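# How does a robot know where the corner is?

Pick up a towel. Now fold it in half. Easy! You probably did it while thinking about lunch.

For a robot, that little job is one of the trickiest going. Strong motors won't solve it, and neither will a shiny metal arm. The hard part is the **software** – the long list of instructions that tells the robot how to look, what to decide and when to move.

## Why cloth is so sneaky

A mug is always mug-shaped. Turn it upside down, put it on a shelf, fill it with pencils, and it's still the same shape. A computer can learn that shape once and use it again and again.

Cloth changes every time you touch it! Drop the same tea towel on the floor twice and you'll get two completely different heaps. The corners might be on top, or tucked underneath, or hiding inside a fold. So the robot can't just remember where things are. It has to look afresh every time.

## Step one: looking

Many robots have a small camera fixed near the wrist, just behind the gripper (the gripper is the robot's "hand"). Wherever the hand goes, the camera goes too. Imagine having an eye on the back of your own hand!

A camera picture is really a huge grid of tiny coloured squares called **pixels**. To a computer, each pixel is only a few numbers. The part of the software that turns those numbers into something useful is called **perception**. It asks questions like these:

- Which pixels are cloth, and which are background?
- Where does the cloth stop?
- Is that line an edge, or only a crease?

That last question is a real stinker. A crease makes a line of light and shadow, and so does an edge. At Pirero, a lab where they teach robots to handle laundry, the team showed their program 1043 pictures of cloth with the true edges marked by hand. Bit by bit, the program got better at telling one from the other. 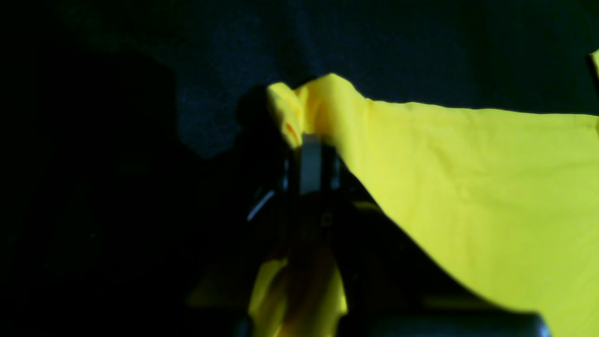
Shadows make things harder still. The same cloth can look bright in one place and dull and greenish in another, and a simple program might decide it's looking at two different cloths. A better program knows that colours shift when the light changes, so it checks the shape and the folds as well.

## Step two: making a plan

Once the software has found a corner, it needs a **plan**. Which side should the gripper come in from? How wide should it open? Where should the corner end up?

Pirero's planning program is called Zondura. Before the arm moves at all, Zondura tries out 500 different paths inside the computer, a bit like playing a level of a game over and over in your head. It throws away any path that would bump the table, then picks the smoothest one left.

## Step three: move, check, move again

Now for my favourite bit. The robot doesn't shut its eyes and hope! While the arm is moving, another part of the software, called **control**, keeps comparing where the hand *is* with where it *should be*. If it has drifted a little to the left, control nudges it back to the right. Then it checks again, and again, many times every second.

You do this too. Try touching the tip of your nose very slowly. Your brain makes tiny corrections all the way there.

## Try it yourself

Ask a grown-up or a friend to be your robot. They must close their eyes and do only what you say. Drop a tea towel on the table and guide them to a corner using just these words: left, right, forward, back, up, down, open, close.

How many instructions did it take? Swap over and have another go. Then crumple the towel up and see if your old instructions still work!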